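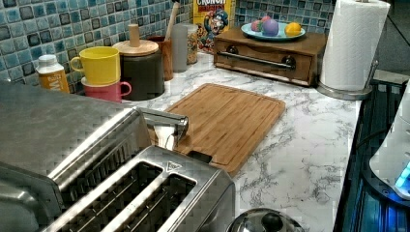
Nhàn Vi wrote to us in March to ask whether a school that teaches people to cook and keep house should really spend its first Monday on breakfast, when most adults have been making toast since they were children. We were glad of the letter, and have kept the question in mind while revising this page.

About Tomar House

Tomar House is a school of everyday cookery and household skills for adults. We teach the ordinary work of a home kitchen: preparing plain meals, looking after equipment, storing food properly and leaving a room in good order for the next person who needs it. Our courses do not lead to a professional catering qualification, and we advise applicants who want one to look elsewhere.

The school was founded by two teachers of domestic subjects who had worked together for several years at a further education college. When their department closed they took a lease on the ground floor of the Terkow Building and fitted out a single teaching kitchen. A second kitchen was added later, and the former stockroom is now the reading room, where students may consult our collection of household manuals and cookery books. The books may not be borrowed, although pages can be copied at the front desk.

Why we begin with breakfast

The Foundation Course opens with breakfast and remains there for the whole of the first session. Students make toast, boil eggs, prepare tea and coffee, lay a place, clear it and wash up. Many arrive expecting to find this too simple. Our teachers have found that a first morning spent on familiar tasks shows them a great deal about how each student works: where the knife is put down, when the cloth is rinsed, whether the bread is cut before the kettle is filled or afterwards.

The toaster receives more attention than any other appliance in that session. Students learn to unplug it and let it cool before emptying the crumbs, to wipe the outside with a barely damp cloth, and to keep metal implements out of the slots at all times. They are also asked to read whatever is printed on the casing, warning symbols included, before using a model they have not met before. The same habits are carried forward to the kettle, the hob and the oven in the weeks that follow.

Our kitchens

Each kitchen is arranged as a domestic room. We have avoided long steel benches and industrial ranges, since few of our students will ever cook on them at home. Students work at counters of household height with household appliances, and with the amount of storage that a modest flat might offer.

Chopping boards are a frequent subject of enquiry. We use bamboo boards for bread, fruit and vegetables, and keep separate boards for raw meat and fish. A board with a juice groove is useful for carving and for ripe tomatoes, but the groove must be scrubbed along its full length and the board stood on its edge to dry. Boards are not left to soak in the sink and do not go in the dishwasher.

Stone worktops need some care of their own. Marble is marked by lemon juice, vinegar and wine, and students are taught to lift spills at once and to cut on a board in every case. Mugs, canisters and utensil pots may stand at the back of the counter, against the tiles, provided that there is clear space to work in front of them. Mugs may be stacked two high — no higher, please — and anything standing on the counter is moved when the surface is wiped at the end of a session. Wooden spoons and wooden lids are washed by hand and dried before they are put away.

Courses

The Foundation Course runs for five weeks, with one session each week. It covers breakfast, soups and vegetables, rice and pasta, a roast or a vegetable bake, and a final session in which the group plans and serves a shared lunch. No previous experience is required.

The Household Course is intended for those who have completed the Foundation Course or who already cook regularly. It deals with shopping to a budget, larders and freezers, laundry, simple mending and the care of kitchen surfaces. It is taught by Mrs Tăng, who also wrote the course handbook, a spiral-bound volume of 59 pages given to every student on enrolment. Additional copies may be bought at the front desk.

Short evening classes are offered when a kitchen is free. Recent subjects have included knife sharpening, marmalade and cooking for one.

Our teaching staff

Tomar House employs five teachers, all of whom teach in both kitchens. Almost every class is taken by the same teacher from beginning to end. Where a substitute is needed, students are told in advance whenever possible.

Dulano Bursaries

The Dulano Fund meets the full course fee for a limited number of students each term. It was established by a former student's family and is open to any adult who would otherwise be unable to attend. Applications are made on a short form available from the office, and no reference is needed. Ingredients are included for all students, whether or not they hold a bursary.

Visiting the school

Prospective students are welcome to look round the kitchens by appointment. Visitors who come during a class are asked to stay behind the line marked on the floor and to leave coats and bags in the hall. The kitchens are reached by a level entrance from the courtyard, and one counter in each room can be lowered for students who prefer to work seated.

Enquiries about places, fees and access arrangements should be addressed to the school office.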